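Strickland Writers' Residency and Regional Fiction List
Interim Progress Report to the Mastarel Fund
Reporting period: January through June

1. Purpose of the grant

The Mastarel Fund awarded support to Wadotness Press for a two-year program to develop and publish popular fiction by authors living outside the major publishing centers. The grant covers author advances, developmental editing, and the residency held each spring at Strickland. This report describes work completed in the first half of the current year and notes two changes to the schedule approved last December.

2. Submissions and selection

The open reading period closed at the end of February with 264 complete manuscripts received. Historical romance made up the largest share, followed by mystery and contemporary romance. Western titles were fewer than in the previous year, and the Press intends to advertise more directly to writers' groups in that category before the next call.

Each manuscript was read by two outside readers working without the author's name. Where their scores differed widely, an in-house editor completed a third reading. A list of 26 manuscripts went forward to the editorial meeting in April, and all authors on that list received a written editorial letter regardless of the outcome. Seven were offered contracts. Six have signed, and one remains under discussion over audio rights.
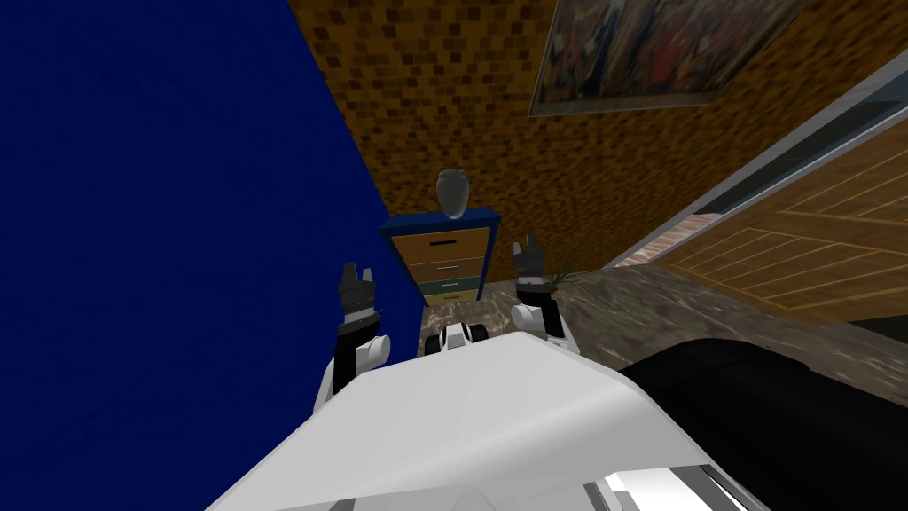

3. Residency at Strickland

The spring residency ran for three weeks in May. Participants worked on revisions in the mornings and met with their assigned editors after lunch. Evening sessions covered contracts, cover copy, newsletter planning, and the handling of series characters across several books.

Written evaluations were favorable on the editorial meetings. Several participants asked for fewer evening sessions in the first week, and the timetable for next spring has been adjusted accordingly. One participant withdrew before arrival for family reasons and will be offered a place next year. The unused travel allowance has been carried forward.

4. Production and publication

The first title under the grant was released in March with an initial printing of 500 copies, together with an e-book edition. A second printing was ordered in May. The next title is in copyediting and is expected from the printer in September, one month later than planned. The delay results from a change of cover designer.

Zelby, the Press's distributor, has agreed to list the full series in its fall catalog. Advance reading copies will be sent to independent bookstores and public libraries in August.
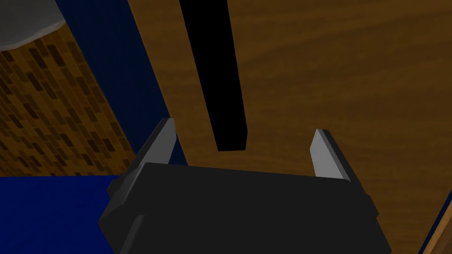 5. Budget

Spending to the end of June was within the approved total. Editing costs were slightly over the planned amount owing to the additional third readings. This was offset by savings on residency travel. No transfer between budget lines is requested at this time. A detailed statement of accounts will be sent separately.

6. Next steps

The Press will complete the remaining contract, deliver edited text for three further titles, and open registration for the fall online workshop. The final report for the year will be submitted in January.

Respectfully submitted,
Wadotness Press, Editorial Office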